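06/01/2021
Posted by the owner of this blog, from Onthorpe

Thirty good ones before lunch

My job this season is to pick things up. More exactly, my job is to make a robot arm pick things up, by steering it with a second, smaller arm that I hold in my lap like a reluctant cat. Every pickup gets recorded, and the recordings go to a learning system that is supposed to work out the knack for itself. We call the project Drorlow. It has asked for over 3,000 examples and has so far not said thank you.

The trouble with soft toys

Boxes were easy. I did boxes for 2 weeks and grew quite vain about it. Then we moved on to plush, and I found out that a stuffed animal has no proper sides. You close on what you take to be the middle and find you have an arm, or a foot, or a fold of something. The fingers squash the stuffing and the whole toy swings round to look at you with one eye.

My rule is that a grip on the limbs counts, as long as I meant it. I am fairly generous about what I meant. 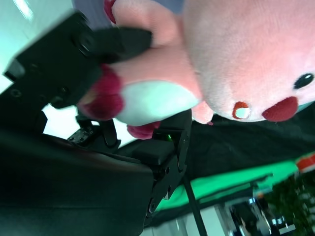
What I throw away

Of the last batch I kept 18. The rest went for the usual reasons:

- I hesitated. The system copies hesitation beautifully, and nobody wants an arm that dithers.
- I went in from the same angle every time, which I do when I'm hungry.
- I forgot to start the recording. These were my best work.

I used to keep the clumsy ones that came good in the end, labeled as "recovery." I still do, but fewer. An early model trained at our Stusport site had seen so many of my recoveries that it seemed to think fumbling was step one.

The plan for September

More fabric, more odd shapes, and a second person steering, so that the thing doesn't grow up with only my bad habits. I have mixed feelings. They're not great habits, but I've put in the hours - and whoever comes next will probably turn out to be good at plush.

Contact | © 2021 All rights reserved | Back to top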